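Search this site Search Enter keyword

Visit report: Hollmann textile care works, Ovgate, open day

Hollmann opened its Ovgate site to trade visitors in September. The site handles reusable kitchen and table textiles: tea towels, napkins, dish cloths, aprons and a small volume of bar cloths. It takes no bed linen and no garments other than aprons. I attended the morning tour, which started at 9:30 and ran slightly over two hours. The guide was Pascal Grube, who runs the finishing side.

Registration was at the side entrance on the loading yard. Visitors' coats went into lockers and everyone was given a hair net. Safety shoes were not required on the marked route. Parking is on the street only, and the bus stop named in the invitation is no longer served.

Intake

Soiled goods arrive in closed bags, color coded by customer group. Bags are weighed on a floor scale, opened on a grating and sorted by hand into three streams: white cotton, colored cotton, and blends. Plaid and check goods always go with the colored stream, including those that are mostly white. Grube gave the reason as dye transfer in the first five or six washes, after which the risk is small, but the works has no way of knowing how old a given cloth is.

Grease is the main problem. Cloths from fryer stations are pulled at intake and given a presoak at high alkalinity. The works previously presoaked everything, and gave that up after the cotton lost strength faster than the customers would accept.

Washing and drying

The wash hall was noisy and most of the explanation was lost. From the wall charts: standard colored cotton is washed at 60 degrees C, whites at 75, with a final rinse pH target of 6.5. The last stage of rinse water is recovered and used for the first stage of the next load. Lint is taken out by a rotary screen made by Gilus, cleaned once per shift.

Drying is deliberately stopped short for anything that will be folded. A light cloth that comes out bone dry holds its creases and springs open at the fold line. The works aims for a few percent residual moisture and lets the stack condition on open racks. A handheld meter is used for spot checks, one cloth per trolley, read at the hem and at the center. The hem always reads higher. Only the center value is logged.

Finishing and folding

Flat goods over a certain size go through an ironer. Small cloths do not. The light plaid kitchen cloths, which are the largest single item by count, are shaken out, smoothed and folded without heat. A white and pale blue check is one of the common patterns.

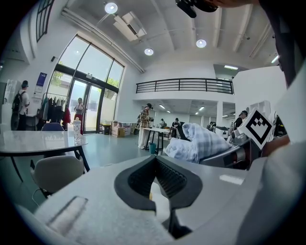
Why are small cloths not put through the ironer?
The feed edge is too short for the belts to hold it square, and a cloth that enters at an angle comes out with a pressed-in skew that has to be washed out again.

The house fold for a kitchen cloth is lengthwise in half, lengthwise again, then across in thirds. The hems are turned inward on the first fold so that the finished packet shows one rounded edge on the long side. With a check fabric the pattern gives the folder a guide. The first fold is set to a line of the check, and a cloth that has shrunk unevenly is obvious at once, as the lines on the two layers drift apart toward the corner. Plain cloths have no such reference and are folded to the hem, with more variation in the result.

Rejects are taken out at this point and not earlier. The criteria posted on the wall were:

- hole or tear larger than a pencil point
- hem open over more than 2 cm
- stain visible at arm's length
- skew such that opposite corners differ by more than a finger's width when folded

Stained cloths get one rewash. Torn ones are cut down and sold as wipers. Open hems go to a sewing station, which was not running during our visit.

Raíssa Barbosa, who trains the new folders, then took over for a demonstration. Her advice was to pick the cloth up by two adjacent corners and give it one firm snap before laying it down. Several weak shakes leave the middle bunched. She also showed how to find a corner in a heap of light fabric: lift from anywhere, let the cloth hang, and slide the free hand down the nearest hem until it stops. We were invited to try. My own packets were uneven on the long side, mainly from setting the first fold too quickly.

One visitor asked whether softener would make folding easier. Barbosa answered that it makes the cloth lie flatter but reduces water uptake, which customers notice within a week or two. None is used on kitchen textiles here — only on napkins, and then at a low dose.

Packing and storage

Folded cloths are stacked with the rounded edges alternating left and right, which keeps the stack level. Stacks are banded with paper. Film wrap was dropped some time ago on account of trapped moisture, and I saw no film on the racks. The bands come from Flistico and are closed with a dot of starch adhesive that washes out if a band goes into the machine by accident.

Storage is in a separate room kept at moderate humidity. The capacity figure on the door was 3155 stacks. Rotation is strictly first in, first out, with stock moved on from the left side of each bay. According to Grube, a typical plaid cloth lasts about 90 wash cycles before it is cut down. The limiting factor is normally the hem and seldom the body of the fabric.

Remarks

The route was well ordered and the technical content was adequate for trade visitors. Handouts covered the wash chemistry but not the folding methods, so notes are advisable. The wash hall section would benefit from headsets, or from having the explanation given outside the door. Questions on pricing were referred to the sales office.

Two points remain open. The first is whether the moisture target holds for linen blends, which dry faster at the surface than in the body. Grube promised a data sheet by mail. The second is the skew criterion, which depends on whose finger is used. A printed gauge would settle it, and Barbosa said one had been requested.

Coffee was served in the canteen until noon. The exit is through the same side door, and hair nets go in the bin on the left.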